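Gurholm Practice

The Gurholm Practice is a set of good-practice rules for teaching and testing two-armed robots on cloth, above all on folding clothes. It takes its name from the Gurholm workshop, where the first version was drawn up as a single sheet pinned beside the work table. It is not a legal standard and carries no certificate, yet its plain wording has made it a favourite with small labs, and it remains one of the most readable documents in a field that is not always kind to its readers!

Background

Cloth is a wonderfully awkward thing to handle. A box keeps its shape when it is picked up, but a shirt droops, twists and slides, and no two attempts at a fold begin from quite the same place. Early users found that results from one room could hardly be compared with those from another. Tables differed, garments differed, and a fold that one team called finished was sent back by the next. The Gurholm rules were written to settle these everyday matters first, leaving motors and software to other documents.

The work surface

The surface should be one plain colour that contrasts with the garment, and any cover must be fixed so that it does not travel when a gripper drags across it. Small creases in a cover are allowed (real tables have them, after all), but a ridge high enough to catch a fingertip is not. Garments waiting their turn are kept off the working area.
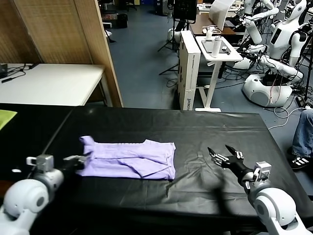 Grippers should close on a single edge or on a stack of layers, as the task sheet states, and the choice has to stay the same throughout a session. An arm that is not holding cloth keeps its fingers clear of the garment until it is called on. This rule is often praised by newcomers, as it does away with a great many snags in one line.

People and floor space

The operator stands within reach of the stop control and within sight of both grippers. Others may be in the room, but only 2 people may be at the table while the arms are powered. Cables should be routed away from the operator's standing place. Drinks belong on a separate desk, a rule that has survived every revision despite a good deal of grumbling.

Judging a fold

A fold is scored on outline, flatness and the position of the sleeves. Slight rumpling along one edge loses a mark but does not fail the attempt. Failed attempts must be kept in the record, and this is perhaps the finest thing in the whole text: a robot learns a lot from a shirt that went wrong, and so do the people looking after it. A full set is 300 attempts, logged in the order they were made.

Versions and use

The Stotex edition added a section on knitted fabrics and a wear limit for gripper tips. The Azar edition, shorter and clearer, joined the two rules on lighting into one and dropped a disliked requirement to iron every garment before use. The best-known collection made under the rules is the Hollum set, which holds 413 logged folds, failures included.

Criticism

Some users feel that the rules favour shirts and towels and say too little about trousers, socks and anything with a hood. Fitted sheets are left out altogether, and a draft section on them is still open for comment.

See also

Garment handling
Two-armed robots
Workshop safety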